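From: Arturo Bianchini
To: pantry-list
Subject: Re: [pantry-list] Snack table, sorting, and the eternal bar question

Nazareno Monti wrote:

> Before anyone orders again, can we please agree on how the snack
> table is meant to work? I put the lot out in tubs in July and by the
> time the kettle had boiled twice it was one big heap. If there's a
> system I'd like to be told what it is. If there isn't, I'd like that
> in writing too, so I can stop feeling guilty.
>
> Also, the Lalum invoice says 500 pieces. I'm not doubting it, but
> that's a lot of afternoon tea.
>
> Naz

Naz, you asked for it in writing, so settle in.

There is a system. It was agreed on this list three years ago, after the business with the muesli, and it fits on an index card. The card used to be stuck inside the cupboard door at Jatimden and is now, I believe, a bookmark. From memory it went: one container per kind, nothing mixed, bars dealt with last. The last part was never explained and I suspect it only means that whoever wrote it had run out of containers.

As for the 500, the number is right. It's the cheapest quantity Lalum will deliver without charging us for the van, and we've been over this. The year we went with Amato instead we saved $200 and spent the winter eating something called a fruit plank.

The colours do most of the work if you let them. Red packets go in the little green square tray, gold ones go in the purple bowl, and anyone who can manage a set of traffic lights can manage that. The white and blue bars are where civilisation ends. They're too long to sit politely in with anything else, so people put them down wherever they happen to be standing and walk off with a clear conscience.
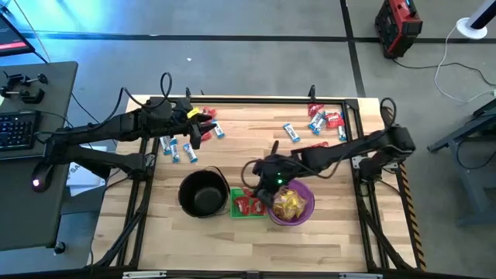 Nazareno rang after lunch to say that the bars should simply go in the black pot and we should all get on with our lives. He reckons a pot is a perfectly respectable thing to keep bars in, provided they stand on end, and that his mother kept breadsticks that way for years. He also asked me to put on record that he finds the green tray too small and always has.

I've thought about this more than I'd care to admit. The pot is round and it has that thin wire handle, which means every second person will pick it up and wander off with it. Then we've lost the bars and the pot. On the other hand, it was sitting there with nothing in it while eight bars lay about on the butcher block, so I can't claim my own approach is a triumph.

The tray I'll defend. Yes, the red packets pile up in it, and yes, there were strays on the table that belonged with them. But a bigger tray only invites a bigger pile. We tried a bigger tray at Lasteck and it filled up with batteries and somebody's bus pass.

So, a proposal, and if I hear no shouting by 5 pm I'll treat it as carried:

Red packets in the green tray. When it's full, stop.

Gold ones in the purple bowl, as now. The bowl has never given us any trouble and I'd like to leave it alone.

Bars in the black pot, on end, as a trial. The pot stays on the table. If you want a bar, take the bar.

Strays get picked up by whoever sees them first. I know how that sounds. We used to have a roster and the only thing it produced was 2,258 words of correspondence about the roster, which I still have if anyone's having trouble sleeping.

One other matter while I've got you. Somebody has been putting the empty wrappers back in with the full ones. I'm not after a confession, I'd just like to reach into a bowl and find food in it – call me old-fashioned.

I'll write out a new index card tonight and tape it up on all four sides. Naz, bring your mother's breadstick jar if she can spare it, in case the pot walks.

Arturo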